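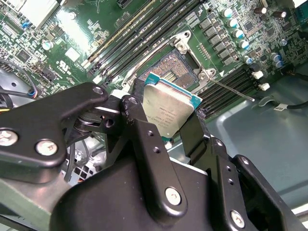

Processor just above the open socket, catch still up.

2018-10-05
By Meinir Lloyd

Last updated: 2 hours after posting (spelling, and the price of the paste)

Up before seven. Toast, then a phone call to Bresoseck about the invoice, which they have now agreed was sent to the wrong address. That took up most of the time I had set aside for the accounts, so the accounts are still where they were.

The rest of the day went on the black tower. It has been on the list since August, when it started switching itself off in the middle of things. Efraín thought the power supply. I thought heat, as it was always worse in the afternoon and the fan had got very loud by the end. We had already tried a different power lead and a different socket in the wall, and I had cleaned the dust out of the vents with a paintbrush. None of it made any difference, so today was the day for looking at the processor.

The side panel came off without trouble and I put it against the wall behind the door. I have kicked it twice. The case has to be on its side for this kind of work, so you are looking down on the board and nothing hangs off its own weight. The screws went in a saucer. I wrote down which ones came from where, because last time I finished up with one left over and spent an evening worrying about it.

The old paste had gone hard and was the colour of putty. It came off with cleaning spirit and a lot of kitchen roll. The top of the processor is a bit scuffed now, though some of that may have been there when we got it. The printing on it is faint and I did not try to copy it down. I had the number already from the label in the manual.

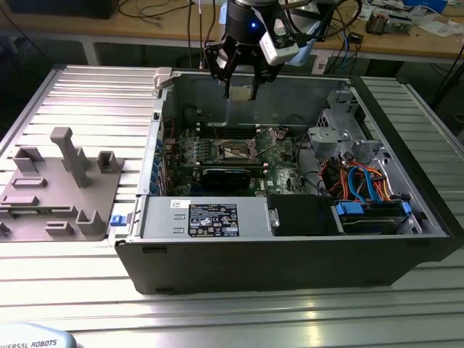 I had forgotten how much is in there. The cables to the drives are orange, blue and red and go across in one bundle, and I have always meant to tie them back a bit better. The drives themselves are held by blue plastic latches, which are the best thing about the whole machine. You squeeze and they come out. I wish the rest had been designed by the same person.

The graphics card stayed where it was. Efraín wanted it out to give more room, but it sits below the socket and was not in the way, and the fewer things I disturb the fewer things I have to blame afterwards. We had a short disagreement about this and then had coffee. He went over to Eston after that to collect the paste from Lemieux, as the tube I had in the drawer had dried up at the nozzle. £2 more than last time for the same size. He also came back with a pork pie, so I can't complain.

While he was out I read through my notes from when we set the machine up. It has 3,000 scanned pages on it from the Otari parish magazines, and I copied the last of those off yesterday evening before anything was touched. The copy took until nearly midnight. I checked a handful of the scans and they opened. There are still 154 pages that have not been named properly, only numbered, and I will have to sit down with those one wet weekend.

The part I don't like is the socket. It is a very small area with a metal frame round it and I have read too many stories about bent pins. The chip has to go down level, straight in, with no sliding about. There are notches to show you which way round. I checked them against the drawing in the manual and then checked them again with my other glasses on.

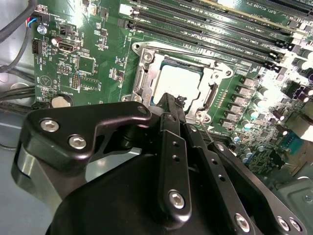 The lever is the other bit that makes me hold my breath. It needs more of a push than seems right, and it creaks. Efraín says they all do that. I would still like it better if they didn't.

I noticed the little round battery on the board as well. The clock has been slow since the summer, so I have put a new one on the shopping list along with lamp oil and envelopes. It can wait for another day.

We had the pie at half past two and finished off after that. New paste on, cooler back, fan lead plugged in, every screw out of the saucer this time. I left the side panel off for now. It started on the second go. The first time I had not switched it on at the back.

It ran through to six with no cutting out, and the fan is quieter than it was. That is one afternoon, and a cool one, so I have not crossed it off the list yet. I will leave it on overnight with the Otari scans copying back and look at it in the morning.

Rain from about five. Brought the washing in. Soup for tea.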